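Moving the Pantry to the Hall Closet

Nov 12, 2025

We moved to Dimville in October, and the kitchen in this house has one tall cabinet and four short ones. The old place in Wistby had a walk-in pantry with a light on a string. I didn't appreciate it enough. For the first two weeks here the flour lived on top of the fridge and the canned tomatoes were in a suitcase.

The hall closet is six steps from the stove. It had a rod across it for coats, one shelf above the rod, and a lot of floor. We don't own many coats. I took the rod out on the second weekend and started measuring.

The closet is 24 inches deep, too deep for food. Anything past the first foot disappears, and then you buy it again. In Wistby I found five jars of mustard at the back of one shelf, two of them from before we were married. So the new shelves are shallow on the back wall, with a narrower run down the left side for spices and small jars. The right side stays open for the broom and the step stool.

I bought the boards at Teuber, the lumber place out past the water tower. They cut to length for free if you bring a written list. I had a written list. I had also measured the back wall at the top only, and the closet is half an inch narrower at the bottom, so two of the boards went home, got sanded, got sanded some more, and finally got cut again with a borrowed saw. If your house is old, measure every shelf where it's going to sit.

For brackets I used the plain steel kind, screwed into the studs. There is one stud on the left wall where I expected two. I used anchors for the rest and kept the heavy things off that side. Canned goods are on the back wall at waist height. Flour, sugar and rice are on the lowest shelf in lidded tubs, because I don't want to lift them down from anywhere. The top shelf has the canning pot and the cake stand, things that come out a few times a year.

I painted before the shelves went in. It took one quart and a second coat, in an off-white left over from the bedroom. It smelled for longer than I expected with the door shut, so I left it open for a few days and kept the food out until it was gone. The suitcase stayed in service until then.

A few things I changed after the first week of using it:

The pasta moved up. I had it next to the tubs and kept kicking it.

The onions moved out entirely. A closet with a door doesn't get enough air for onions – they're in a basket on the back porch now, and potatoes have a paper bag of their own on the other side.

I added a strip of wood along the front edge of the spice shelves, a quarter inch high. The door slams when the back door is open, and the paprika had fallen twice.
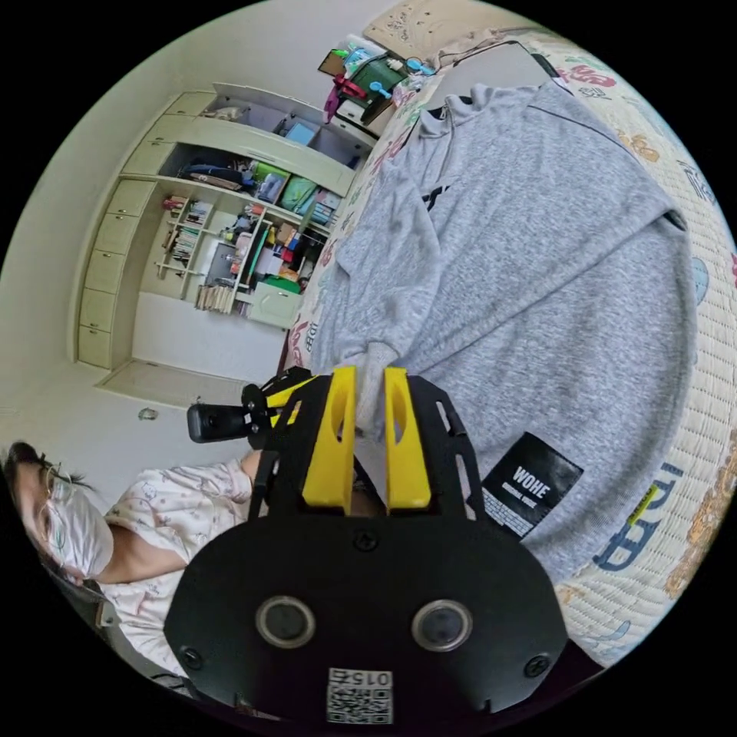 Photo: Trondarton

The light was the last job. There's no wiring in the closet and I wasn't going to pay for any. I put up a battery light, the stick-on kind that comes on when the door opens, and it fell off the first night. The paint was probably too new for the adhesive. I screwed a small piece of scrap board to the underside of the top shelf and stuck the light to that, and it has stayed put.

I'm still deciding about the door. It opens toward the kitchen, so when I'm cooking and somebody wants to get past, one of us has to shut it. A curtain would be cheaper and a folding door would look better. For now I get everything out before I start cooking, and I put the door back to how it was.

Labels are masking tape and a marker. I looked at the nice printed ones and didn't want to redo them every time we switch from white rice to brown. The tape peels off clean from the tubs if you don't leave it on for a year.

Next is the cabinet over the fridge, now that the flour is out of the way. It has one shelf, and the shelf is stuck.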